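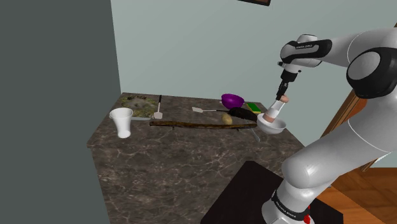 How to Measure and Order Poly Liners for Drums and Cartons

Last updated: Jan 23, 2022

Most liner returns we get at Sirdale come down to measurements. The bag is fine but it is too short to fold over the rim, or too narrow to go around the container. You need a tape measure, the container itself (the catalog size is often the outside size) and a few minutes.

Step 1. Measure a round drum

Run the tape around the outside of the drum at its widest point, including any rolling hoops. Divide that number by two. The result is the lay-flat width, meaning the width of the bag when it is flat and empty. Add 2 inches so the liner goes in without stretching.

For length, measure the inside height, add half the diameter to cover the bottom, then add whatever you need for the fold over the rim or for a tie at the top. Powders usually get tied – allow extra.

Step 2. Measure a carton

Gusseted liners fit cartons best. Write down the inside length, width and height, in that order. The bag is listed as length x width x bag length, where the bag length is the height plus half the width plus the overhang. If your carton maker is Multon or Santoso, check whether the size printed on the flap is inside or outside. They do it differently.

Step 3. Pick a material and thickness

LDPE is soft and clear and suits most dry goods. HDPE is thinner for the same job, noisier to handle, and holds up better to warm fills. Anything with sharp edges should go in a heavier gauge. For food, ask for the compliance sheet before you order.
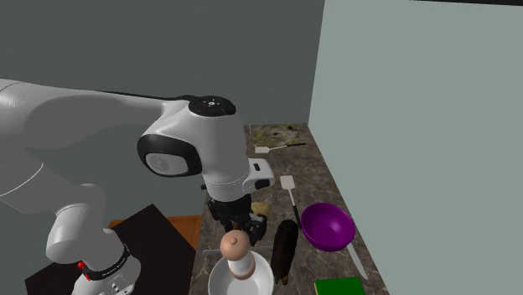
Step 4. Order a trial pack

The Zerico liners come 39 to a trial pack and 500 to a full case. Fill at least one to your normal weight, tie it, and leave it overnight. Check the bottom seal for stretching.

Step 5. Send the order

Put the lay-flat width first, then the length, then the gauge. Custom sizes go to Pak-hei Lau, stock sizes to Khairul Rondonuwu. The minimum for custom work has been 2,590 bags per size since June – printed bags are quoted separately.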